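How to get a written question in front of your legislator before the July recess

Updated March 26, 2026

Quick version because session is short and people keep emailing me the same thing. You want your state rep or senator to put a question on the record, to an agency, in writing. It works. It's slow. Start now.

What you need
Your district number
One question. One.
A page of background, 600 words tops
A bill number or a budget line if you have it

Step 1. Check who represents you

Don't guess. Lines moved. People in Grestau got split down the middle and half of them are still writing to the wrong office. Type your street address into the legislature's lookup page, write down both names, upper and lower chamber. A staffer will toss mail from outside the district, they have to.

Step 2. Find the right agency

Most questions die here. The Rerkness bridge money looks like a transportation thing but it sits under commerce. Look in the budget summary, search for the project name, see which department heading its under. Takes 15 minutes if the PDF is searchable. If it's a scan, call the clerk.
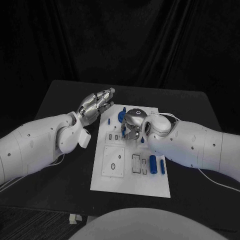
Two robot arms over a board of small assembly parts.

Step 3. Write the question

Short. Start with "How much", "When" or "Under what authority". Never "Why", you'll get two paragraphs of nothing.

Bad: Why has the state ignored the Tistska job training program?

Good: How much of the Tistska job training appropriation was spent as of the last quarter, and on what?

See the diference? Second one has a number for an answer. Agencies hate leaving a blank where a number goes.

No adjectives. No "so-called". Your rep has to put their name on this, make it easy.

Step 4. The background page

What the program is, what was promised, what you've asked already and who ignored you. Dates. Attach letters if you have them. Skip the history of your town.

Step 5. Send it, then call

Email first, subject line with your district number and the words "request for written question". Wait two working days, then phone the capitol office, not the home one. Ask for whoever handles agency inquiries. Get a name, use it every time after.
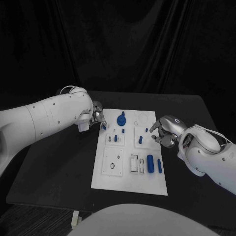 Training money questions need one extra piece, a plain statement of what the money was supposed to buy. Equipment, instructors, seats, whatever the appropriation says. Be concrete. "Advanced manufacturing" means nothing to a staffer at 6 pm. "A robot hand with a small blue peg at its fingertips, over a white board" is something they can see in their head. Then ask whether the line covers equipment like that, and which line. Same goes for roads -- name the culvert.

Step 6. Get signatures, maybe

Optional. For a written question you don't need a petition. If the office stalls, one helps. In the Keskin water rate fight we turned in 229 names and got a call back the next morning. You do not need 1000. Real addresses in the district matter more than a big pile.

Step 7. Track it

Once filed it gets a number. Ask for it. Look it up on the chamber site every week or so. Agencies get a deadline in most states but check yours, the rules are under "inquiries" or sometimes "interrogatories".

If the answer comes back vague, send a follow up right away, quoting the exact sentence that dodged. Follow ups filed after recess wait till the fall -- and by then the budget is closed and teh staffer you had may be gone.

Post the answer somewhere public when you get it. Whole thing, not just the good part.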